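Filed under: Robotics > Kit on Test

Two arms and a bread basket

Trultora sells the Skaller as a bench kit for light food handling: two arms, a head-height camera and a controller. Isla Innes ran it for 624 cycles on one packing task — bread into basket.

Soft goods are awkward. The grip must hold a roll without denting the crust, and the default force setting of 800 was too high. We halved it. 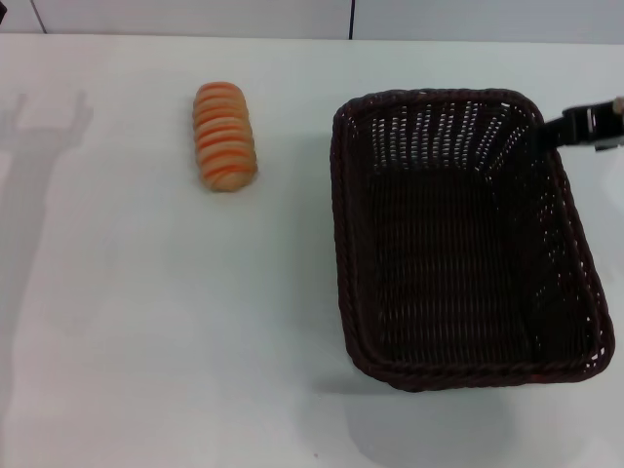 Setup and software

Teaching is done in Janevski, the bundled editor. A dark woven basket on a white table gave the camera good contrast; a pale roll gave it less, and we raised the exposure twice. The manual covers this poorly.

Verdict

Sound hardware, thin documentation. At £1684 a month on hire, it suits a small bakery with steady hands at the keyboard.

Comments (2)

flultness: Does the force setting have units?

ovenside_k: Ours slipped on glazed buns until we changed the finger pads.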